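Laying the Small Table: Notes on a Gingham Cloth, Two Plates and an Ear of Corn

December 17, 2023

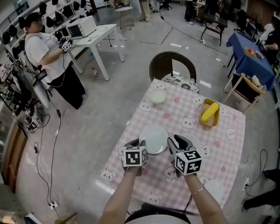
The square table with the rabbit gingham, a white plate near the front edge.

It has been the practice of this blog to review, at the close of each year, one item of household equipment that has proved its worth. Last year the subject was the drying rack. The present entry concerns the tablecloth, together with certain observations on the laying of a small table, a matter on which the author has received more correspondence than on any other since the blog was opened in April.

The cloth is a pink and white gingham with small rabbit faces and pink flowers upon it. It was purchased from Trinia, a shop which sells remnants and finished linens, and it was not the first choice. The intention had been to acquire a plain cream cloth of the kind sold by Idero. That cloth was ordered, inspected and returned, as it showed every crumb and had been hemmed unevenly along one side. The gingham was taken home as a temporary measure and has remained in service. Visitors are divided on the rabbits. The author was initially of the opinion that they were suited to a nursery and has since withdrawn that opinion.

A checked cloth offers one practical advantage which is seldom mentioned in the household manuals. The lines of the check serve as a guide. A plate may be set square to the edge of the table by reference to the pattern, and a cloth which has slipped will declare itself at once, the lines no longer running true with the wood beneath. On a plain cloth such errors go undetected until the meal is under way and somebody's cup is nearer the edge than it ought to be.

With regard to crockery, it is the settled policy of this household to use white plates and white bowls only. The policy was adopted following the breakage, over a single winter, of most of a patterned service by Degefa, the replacements for which could no longer be obtained in the same glaze. White plates from different makers may be placed together without comment. They also sit well on a busy cloth, where a patterned plate would be lost.

The order of laying is as follows. The cloth is put on first and smoothed from the centre outwards. Items which belong at the back of the table are placed next, these being the small bowl and any dish of vegetables. The plates are brought forward last. This order was arrived at after a number of incidents in which a sleeve was drawn across a full plate while reaching for the far side. It is recommended that the plate be held by the rim and lowered gently, and that it be set a little way in from the front edge.

The yellow container to the right deserves a paragraph of its own. It is rectangular, yellow without and tan within, and it has been employed at various times for bread, for post and for clothes pegs. An ear of corn fits inside it with room to spare. Corn is an awkward thing to serve on a flat plate, having a tendency to roll, and a dish with sides disposes of the difficulty. The author would caution against placing butter in the same container, having done so once.

The small white bowl is kept towards the far left. Readers have enquired as to what should go in such a bowl. Natural yoghurt, soured cream and a thin white sauce have all been found acceptable. It should not be filled to the brim, particularly where the table is liable to be knocked.

A word must be said concerning chairs. The wicker chair behind the table has a rounded back and a cushion with black and white floral shapes, and the combination of this cushion with the pink gingham has been the subject of written complaint from one reader, who considered that the two patterns were at odds. The complaint has been noted. The cushion is comfortable and will be retained. Wicker does, however, require attention, and a soft brush should be passed over the weave at regular intervals, dust being very difficult to remove once it has settled in.

The white toaster oven is kept apart from the dining table, on a white table of its own. It was at one time proposed that the two be combined in order to save floor space. The proposal was abandoned on the grounds that hot appliances and cotton cloths should not be neighbours, and that a small plate is wanted beside the oven to receive whatever comes out of it. A separate surface provides for both.

As to laundering, the gingham is washed cool, with a mild powder, and is hung by the short edge. The Jurel stain bar has been used on it twice — once for beetroot and once for gravy — with satisfactory results in the first case and partial results in the second. The gravy mark now lies under the usual position of the bowl. Ironing is carried out on the reverse while the cloth is slightly damp.

Correspondence on napkins has been received and will be answered in the new year.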